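Library > Friends Group > Minutes and Papers > July

Minutes of the monthly meeting of the Friends of Butkienė Lane Library, held in the reading room at 6:30 p.m.

The chair welcomed everyone and said how very nice it was to see so many faces in the middle of summer, when most of us would have every excuse to be out in the garden. Apologies had come in from three members, two of them on vacation and one waiting on a plumber. The minutes of the June meeting were read and approved, with one correction: the lemonade stand had been on the north lawn, and the secretary is sorry for sending people to the parking lot.

Book sale

The sale brought in $1,060, and there was a good deal of happy chatter about that, as last summer's had been rained on from start to finish. We put out 467 books and came home with a good many fewer. Cookbooks and mysteries went first, as they always do, and the encyclopedias came back with us yet again. It was agreed after some fond discussion that they should be offered to the Grodumard schoolhouse museum, which has shelves to fill and has asked us twice. Warm thanks went to everyone who carried boxes, and to Gustavetti Bakery for the almond rolls, which were gone by ten in the morning.

Children's reading corner

The new rug has arrived and is much admired. A member asked whether the low shelves could be moved away from the radiator before the heat comes on in the fall, and the librarian was glad to agree. We then talked for quite a while about cushions. Washable covers were felt to be a must, and the group voted to spend up to $400 on cushions and a second bench, with the color left to the librarian, who has to look at them every day. 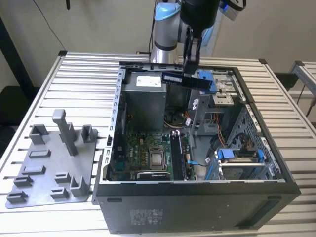

There was also a request for more large picture books, the kind that two or three children can lie around at once. The secretary will put a note in the next newsletter asking for gently used ones.

Evening talks

The spring series did so well that we would dearly like another. Ideas for the fall included old orchards of the county, mending and darning, and the history of the Wiserer ferry, on which several people in the room turned out to have strong opinions. The ferry talk was chosen for September by a show of hands. Chairs will be set out for 24, with more in the closet should we need them, and the doors will open at 7 p.m. The coffee urn still drips, so please bring a towel if you are on kitchen duty.

Any other business

A member wondered if the side door could be left unlocked during meetings, having stood outside it for some while in May, and this will be done. The lost umbrella from the spring picnic is still at the front desk. It is green with a wooden handle, and it would love to go home.

The meeting closed at 8:10 p.m., and the next one will be in August at the usual time. Whoever can bring a cake, please tell the secretary beforehand so that we don't end up with four carrot cakes again.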